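3.2 Fruit on the bench

I ran all the pick-and-place trials at Ovarico, the shared workshop where I rent a bench, mostly after nine on a Wednesday when the laser cutter was quiet. Both hands run on Joo, my own control code, and the task is as plain as I could make it: pick up an apple with the right hand and put it on a pink plate (Fig. 2).
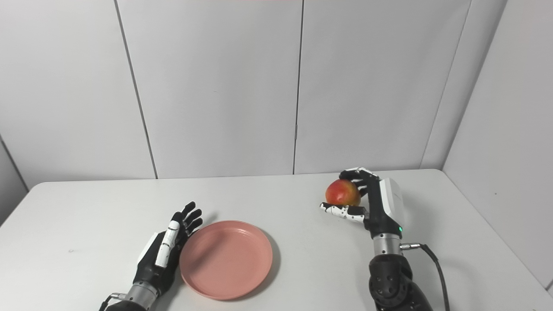

Figure 2. Two-handed set-up, with the apple in the right hand and the plate beside the left.

I'd started with tennis balls, and they're far too forgiving! An apple is slippery and never quite round, so the thumb has to do proper work – my early grip settings from the Flerkura build were hopeless at this. Over 168 trials I changed only the thumb angle and the closing speed, and left everything else alone (tempting as it was to fiddle). I logged a drop whenever the fruit left the fingers before reaching the plate.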